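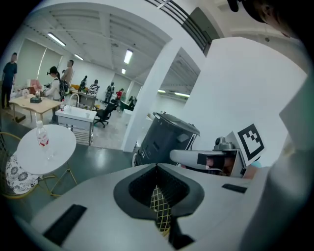
Good afternoon, and thank you to Hélène Friesen for the invitation. My subject for the next half hour is a simple one: can a machine do the small chores of a home or a shop, and can it do them every day, not only on the day of the visitors? I work on the chore of clearing up, so I look at every room as a list of things to be moved. Take the round white side table with the water bottle on it. For a person, removing this bottle is not even a task. For the machine it is a clear plastic object on a small top with thin legs, and a chair is standing very near. Then there is the sink counter farther back, with a bottle with a red cap at one edge and a small cup near the other. I will return to the cup.

(Wait for people to sit. Slow down, I speak too fast in the beginning.)

What we did. From June we recorded attempts at four chores: carry a bottle, carry a cup, wipe a counter, push a chair back to its desk. In total 3,165 attempts. Masaru Kikuchi kept the log and Tamara Kravets decided what is a success. Her rule was strict. If a person had to touch anything, the attempt is a failure.

Bottles. 1,347 attempts. This is our best chore. A full bottle is easier than an empty one, because the empty one runs away when the finger touches it. Clear plastic is still a problem for depth sensing. Say this clearly, somebody will ask.

Cups. 560 attempts, and I am less happy. To pick up the cup is fine. To put it down near an edge is where we lose it. Hiyori Sekiguchi proposed to approach lower and slower, and it helped, but now one cup takes 90 seconds. Ask the room: who would wait 90 seconds for a cup?

(Pause. Let them laugh if they want.)

Wiping and chairs. Only short, we have no time. Wiping looks good from far away and leaves the corners. Chairs with wheels turn when you push them. Chairs without wheels make a terrible noise.

The shop in Lekby. Aileen Estrella let us try for two weeks behind her counter, after closing. The shelves were no problem. The problem was that her staff put things in a new place each evening, as people do. We had prepared for objects and we should have prepared for habits.

My answer to the title question. For one chore, in one room, with a patient owner: yes. For a whole evening of chores: not yet, and I do not want to give a year.

Questions. If they ask about price, send them to Tamara. If they ask about stairs, say no.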